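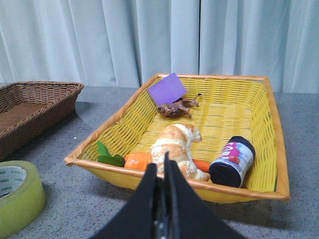

August, 4:10 pm. Basket sorting, Gollham room

Yellow basket is out on the gray speckled table and I love it already! Woven plastic, shallow sides that slope outward, orangey band around the rim. Much nicer to reach into than the deep Darus tub we used all spring, where everything slid to the bottom and stayed there.

Contents so far: croissant, carrot, jam jar on its side, little brown animal, purple card. The croissant is my favorite (you can see the layers in it!). The animal is still down in our list as "rat". Could be a reptile. Leaving it as "brown animal" until somebody feels strongly.

Card is propped against the inner wall for now. Need to decide if it counts as an item or a label. I'd say item, it's square and flat and so different from the rest.

Jam jar weighed 51 g on the small scale, basket by itself 135 g. Lid is dark navy, easy to spot from the door. Berries on the label, so it goes under fruit, shelf code 3642.

Tried a second layout with the Thepsuriya play food mixed in and it got crowded fast. Fun, though. Will try again with fewer vegetables.

To do:
reprint the list, old one still says Clinuldale on top
find the lid for the Darus tub
ask about a second basket, same yellow if they have it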